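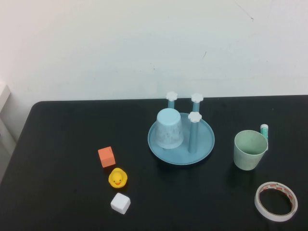

Américo Bragança wrote in to say that a rack with three posts is a waste of table if only one cup ever goes on it, and that a folded cloth does the same job.

I used a cloth for years. It holds water against the rim, and the rim is where a cup starts to smell. A post keeps the rim up and lets air in underneath. The footprint is small enough that I no longer think about it.

The blue cup has its place on the rack. The green one is still under review. It has a matt surface, and matt surfaces mark. Bicarbonate on a damp cloth shifts most of it, washing-up liquid very little. I leave the paste on for 8 minutes, then rinse. Scouring pads take the finish off with the dirt.

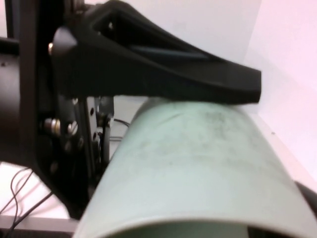

Page last changed: Sunday, 21:05

The grey smudges on the green cup are on the outside wall, so they are a matter of looks only. I have tried the Gruven paste on an older cup from Vamdale and it left a shine, so I won't be using it on this one.

As for the rest of the table, the rule is that anything not used for drinking goes back in the Ramalho drawer by evening. That covers the glue stick and the double-sided tape. The duck is exempt.

A light rack has one fault: with no cup on it there is little to keep it upright. A knock at post height tips it more easily than a knock at the base. Three remedies are worth trying, in order of cost: move it back towards the wall, put a rubber mat under the tray, or add weight to the base.
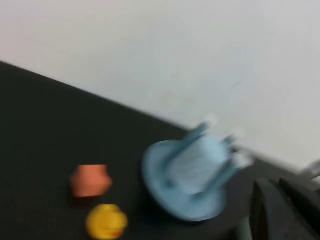 Adding weight to the base

Steel washers, 105 g in total, fixed under the tray with double-sided tape. Keep them near the middle so that the tray sits flat. Dry the underside first or the tape will lift within a week.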